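Wavley to trial dish-clearing arms before spending the rest of kitchen budget

07/02/2025

Wavley, the canteen firm, has put aside money for a first batch of robot arms for its wash-up areas, but most of it stays locked until a trial is done. Azra Stojanovska, who looks after equipment buying, confirmed the plan to staff this morning.

Six arms in the first order. Two suppliers still in the running, Alau and Tjoa. A third bid, for a full conveyor line, was dropped in December on cost and floor space.

The job is a dull one. Plates and saucers come back to a table, get picked up and go into a basin ready for the wash. People do it now at all 41 of the firm's sites, and it is the shift most often left unfilled. Bench work for the trial, which is going by the name Trindano, uses ordinary crockery and plastic tubs of the sort you could get in any kitchen shop.
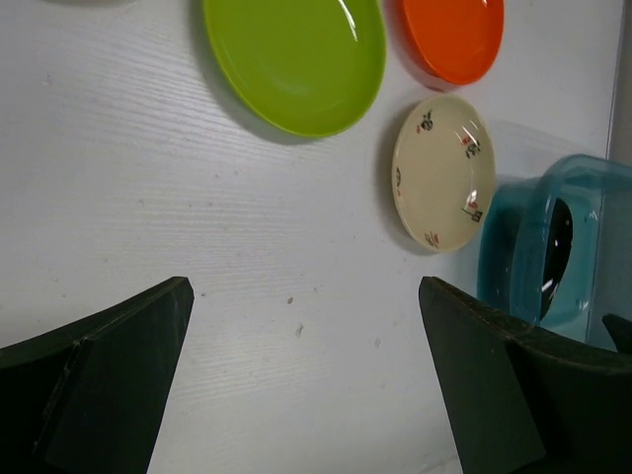
Gripper's-eye view of the table: green and orange plates, a patterned saucer and a blue tub.

Stojanovska said the price of the arm was the easy bit of the sums. "The arm is one line on the quote. Then you've got fingers, spare fingers, a stand, the guard, the fitting, somebody to come out when it stops. We want all of that on one page before we sign anything."

Both suppliers have been asked to price again on that basis, with three years of call-outs included. Alau's first quote left out the stands. Tjoa's had them in but charged training per site, which would of pushed it well over for the smaller canteens.

Grippers are the sticking point. Wavley wants fingers its own kitchen staff can swap without tools, and wants the price of a spare pair fixed for the length of the contract. Neither firm has agreed to that yet. Tjoa is said to be closer.

The trial target is 1000 pieces moved from table to basin, on mixed crockery, with breakages and drops written down. Saucers count the same as dinner plates. Glasses and cutlery are out for now, they may come back in if there's money left for a second type of gripper.
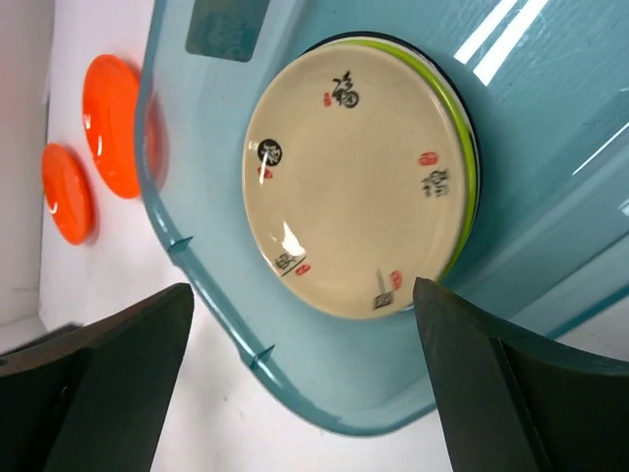
A cream plate with black lettering and red seals in the teal basin, orange discs to the left.

No pass mark has been published for breakages. Asked about it, Stojanovska said there was a number and both bidders had it.

Staff raised two things at the briefing. First, jobs. The firm says no wash-up posts go in this budget year, and hours freed up would move to serving and prep. Nothing in writing so far. Second, space. Several of the older kitchens have wash-up rooms too narrow for a stand plus a guard, and the drawings sent round use the head office kitchen, which is a good deal bigger. A survey of the narrow ones will be done before sites are picked. Sites that would need building work are unlikely to make the first six, one arm each.

Power is also being looked at. Some rooms have no free socket away from the sinks, and an electrican's visit is not in either quote. That cost will come out of the sites' repair money unless head office is talked round.

Leasing hasn't been ruled out. Alau has offered a monthly deal with the arms going back at the end, Tjoa will only sell outright. Finance prefers to buy, operations would sooner lease in case the crockery changes and the grippers no longer suit it. The two sets of figures go side by side in the final paper.

If the trial goes through, the order is placed from this year's money and the remaining kitchens are looked at again in December. If it doesn't, the cash goes back into the general pot, and replacement dishwashers are next on the list.

Questions on the trial or the site survey to the equipment desk, extension 331. Site managers who want their kitchen considered should send room measurements and a photo of the wash-up area, with sockets marked.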